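Section 4: Setting Up Your Key and Lanyard Station

Welcome to the fun part! By now the Saltari wall rail is up and the tray is clipped in, so it's time to give every key, strap and chain in the house a home. Set aside 30 minutes for a first sort. Big families with a drawer full of mystery keys may want to put on some music and take the whole evening.

What you need

The sorting tray and the hooks from bag B
The blank tags (there are 60 in the pack, so write freely)
A fine permanent marker
A soft dry cloth
Small pliers for stubborn split rings

4.1 Clear and sort

1. Pick a flat surface with good light. A workbench, a counter or a kitchen table will all do nicely.

2. Wipe the surface down with the dry cloth. Grit gets into clasps and makes them stiff.

3. Bring everything over in one go: pockets, bags, glove box, the bowl by the door. Lay each bundle down by itself with a hand's width around it.

4. Untangle before you unclip. Hold the main ring still and lift the longest piece away first, usually the lanyard. Beaded chains come next, and they love to wrap themselves around everything, so go slowly and let them hang free for a moment. Most knots fall out on their own!

Caution: Do not pull on a beaded chain to free it. The connector is the weak spot and will pop open under a sharp tug, and then you'll be hunting for it under the fridge.
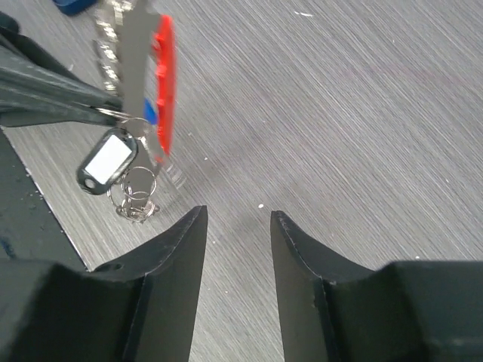

5. Once the pieces are apart, check each ring. Run a fingernail along the split. If it catches or you can see daylight between the coils, swap the ring for one of the spares in bag B.

6. Look over any fabric straps. Creases are fine and will relax with hanging. Frayed stitching near the metal ring is a different matter, and that strap should be retired.

Note: Webbing can be hand washed in cool water with a little dish soap. Take the metal parts off first if they come off, and hang the strap until it is fully dry before it goes back on the rail.

4.2 Tag and group

1. Write the tags before you attach them. Short names work best: SHED, BIKE, MOM'S DOOR.

2. Put daily keys on one ring and everything else on another. You'll be amazed how light your pocket feels.

3. Keys you can't place go on a single ring tagged UNKNOWN. Leave it on the last hook until October. Anything still unclaimed by then can go in a box in the closet (we don't recommend throwing keys away, ever).

4. Thread beaded chains through the tag hole and push the end bead firmly into the connector. You should feel a small click.

4.3 Load the rail

1. Hang the heaviest bundle closest to a wall screw.

2. Hang lanyards by the ring so the strap drops straight down. Folding a strap over the hook works in a pinch, but it hides whatever is behind it.

3. Leave one hook empty. Guests have keys too, and it's a lovely thing to be able to offer them a spot.

4. Give each bundle a gentle swing. If it touches its neighbor, move it over one hook.

Caution: Each hook is rated for 200 grams and the full rail for 1000 grams. Dog leashes, padlocks and water bottles belong on the Preda coat bar (Section 6).

4.4 Keeping it going

Once a month, take everything down, wipe the rail and press each hook to make sure it's still seated. Sigrun Magnusson, who tested the first rail at home, suggests doing it on the same day you change the kitchen sponge, and we've picked up the habit ourselves.

If a hook feels loose, turn it a quarter turn to the left, push it in and turn it back. If it still wobbles, see Replacing a Hook in Section 7.

Section revised 17 July 2019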